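Search this site Enter keywords Go

Call for participants: help us find out why our arm lets go

The tabletop handling group at Turkham is looking for people to join a study on dropped objects this June. If you like puzzles, have steady hands and don't mind repeating yourself, we would love to hear from you!

Some background. In spring our arm began opening its gripper in the middle of a move, with no command in the log. Out of 84 runs in one week, 42 ended with something on the floor. We swapped the finger cable and the drops got rarer, but they still come, and mostly when a person is guiding the arm by hand. Ognjen Kovačević thinks it's a loose ground. Bilal Sleiman blames the software that hands control back and forth. They have a lunch riding on it. 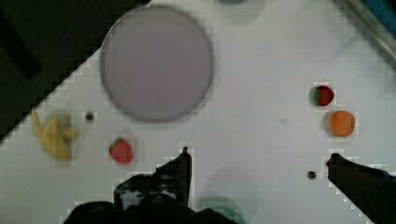 The task is picking up toy fruit and putting it on a plate, over and over, while we record the motor currents. You guide the arm, we watch the numbers, and when it lets go you tell us what you felt just before. That last bit is what we can't get from a log – a twitch, a buzz, a sudden slackness, anything at all.

A session takes 2 hours with a break, and we pay $50 at the end of it. You need to be 18 or older and able to stand for most of that time. No experience with robots needed, and left-handed people are very welcome (we have hardly any so far). Speed and force are turned down for the whole study, and you'll have a stop button in your free hand. We go over how to use it before you touch the arm. Please wear closed shoes and leave rings and bracelets at home.

Sessions are in the Mondesitz building, ground floor, mornings and early evenings. To sign up, write to Bilal Sleiman with the times that suit you and whether you've used a hand-guided arm before.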